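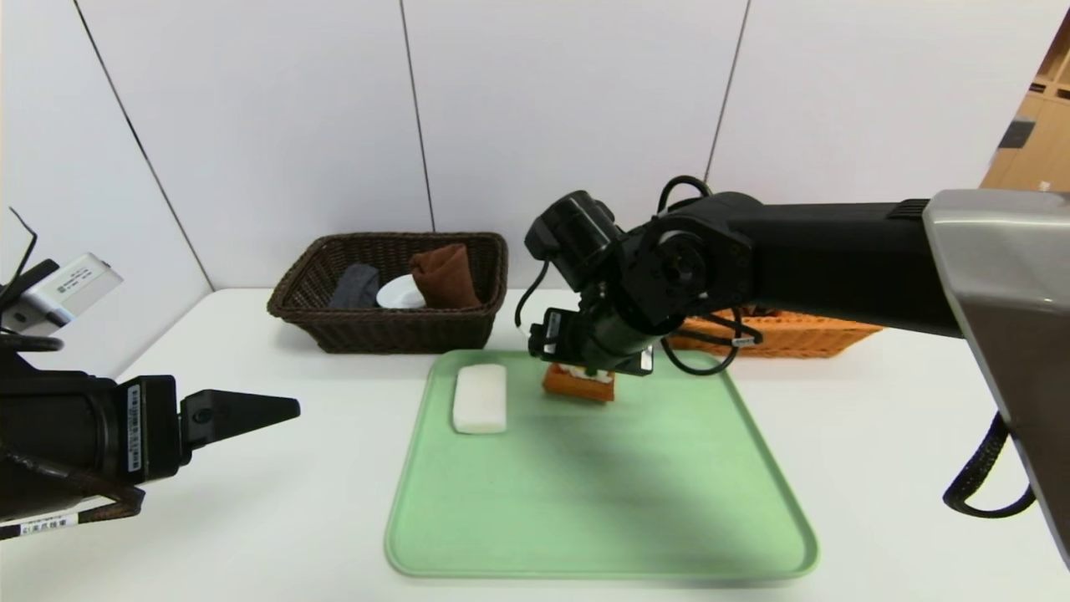
Figure 1. Light green tray with raised rim, white block near one corner.

Unit 3: Edges, Rims and Borders in Product Design

Reading before class: the Moncrieff chapter on containers, first half only. The second half comes back in Unit 8.

An edge is where one surface stops. A rim is an edge that has been built up or turned over. A border is only a change in color or texture and has no height of its own. Students mix up the last two in written work, so check the term before you hand anything in.

What a rim does
A flat sheet bends easily along its length. Turn up the sides and it gets much stiffer, even when the material is thin. The rim also gives fingers something to hold and keeps small items from sliding off. A low rim is easy to wipe clean. A high one holds more but gets in the way of the hand.

Corners
Square corners collect dirt and tend to chip. Rounded corners cost some usable area. In molded parts the inside radius matters more than the outside one – a tight inside radius is where cracks start. Compare the two Prandau dishes on the handout shelf, one of each type.

Color
Pale colors show stains but make small dark parts easy to find. We will return to this with the Skodley samples in February.

Exercise
Choose one shallow container you use at home. Draw it from above and in section, full size if it fits the page. Mark where the rim begins. Write up to 197 words on how the rim height suits the use. Worth 50 points. Late work goes in the box outside the studio.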